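Santosh Awasthi has reviewed office chairs, kettles and once a hedge trimmer, so the hand-held grippers from Ilteck held few terrors. "You wear two and handle a bit of card," he says. "I've had worse Sundays."

Ilteck hires out the pair for 1,810 a month, training included. Savita Ahuja, who runs the Omcombe sessions, allows newcomers 20 minutes before they stop apologising to the table.

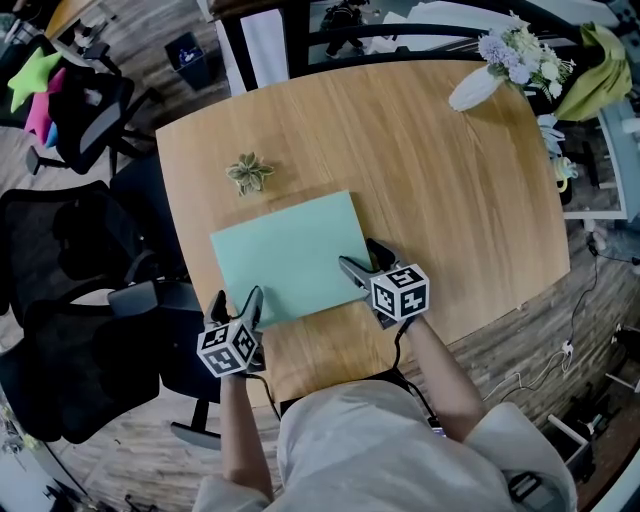
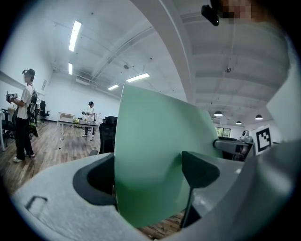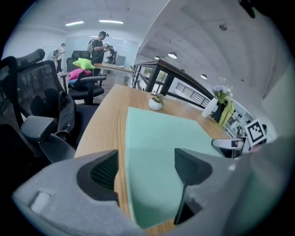
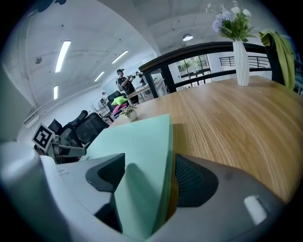
The pale green sheet at Omcombe, from four viewpoints.

Awasthi's complaint is the manual, 34 pages long and fond of the word "simply". Ahuja concedes the point. "We cut it down in April," she says. "It was worse." He has asked to keep the kit for another week.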